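Cevitz oval bread basket, woven plastic: six weeks or so in

I bought two of these in April, from the Berisha homeware shop near the station, after my sister-in-law had gone on about hers at length. They are sold as bread baskets. The label also suggested fruit, toiletries, keys, "desk treasures" and Easter, so I took it that the makers weren't sure either.

I should say I don't much like plastic pretending to be cane. My mother had a cane one for most of my childhood and it shed bits into the rolls, and we all still preferred it. So I came to this ready to be annoyed, and to some extent I was.

First, the size. The listing on the Orkach site has it next to a full-sized loaf, and whoever set that up either had a very small loaf or was standing a long way back. This is a little basket. Mine takes 5 dinner rolls if they are on the modest side, and the last one sits on top of the others looking nervous. A sliced baguette fits better, and the long shape does suit it. For a family of four at soup I ended up putting both out, one at each end of the table, which rather undid the saving.

The weave is the good part. It's tight along the sides and I haven't found a loose end on either basket yet, though I have gone looking. The strands don't give much when you squeeze them. Crumbs do get into it, naturally, and the cardboard sleeve promised they would "tap straight out". Some do. The flaky sort, from croissants, do not, and you want an old toothbrush and warm water with a drop of washing-up liquid. Rinse it, shake it hard over the sink, then leave it upside down on a tea towel overnight. Water sits between the bands for longer than you'd think and I put rolls in too early once.

I haven't risked the dishwasher. The sleeve says top rack only, and a review by one Godfrey Rotich, further down the shop's page, says his came out of the bottom rack shaped like a crisp. Fair enough, he was warned.

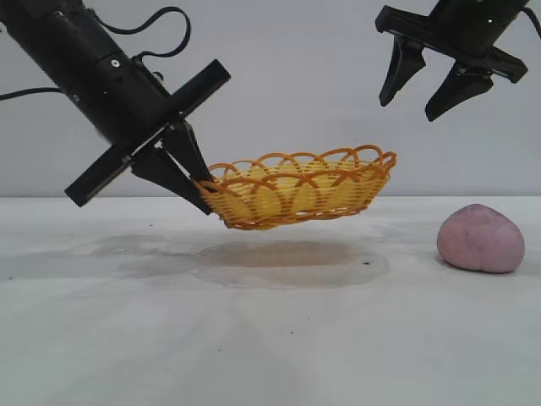
Then there's the border. I expected those loops to be the first thing to go, being the bit everyone grabs. There are no handles, so you pick it up by the rim whether you mean to or not, and my children pick it up by one end only and walk off with it. So far the loops have stayed put. They do catch on things, mind you — a cardigan cuff, the wires of the dish rack — and I'd not give one to anybody who wears a lot of knitwear. They also make the basket awkward to stack. Two of them nest, after a fashion, but the top one sits high and slides about in the cupboard.

Colour: a golden yellow going on orange, with a paler look to the inside. It's cheerful. It is also a good deal louder than anything else in my kitchen, and under the evening light it goes a bit cheese-like. The shop had other colours on order and was vague about when. If you want it to pass for straw, it won't, not even from the doorway.

I did compare it with the Tosodeo one, which is round, deeper and costs nearly twice as much. That holds more and has a flatter base. The weave is coarser, though, and a friend, Ermira Grgić, gave hers up after seeds kept dropping through the bottom on to the tablecloth. No such trouble with the Cevitz, even with a seeded loaf.

The page claims 2,138 happy buyers. I looked at a fair few of the comments and plenty had been written the day the parcel arrived, so I wouldn't lean on that number.

Would I buy it again? One, probably. It's light, it washes up well enough if you're patient, and it has lasted better than I thought it would. As a bread basket for more than a couple of people it's too small, and I think they should say so. My second one has moved to the hall shelf and holds post and a tape measure, and it's perfectly good at that. I'd have paid a bit less for it.

Three stars. I'll come back and change that if the rim goes.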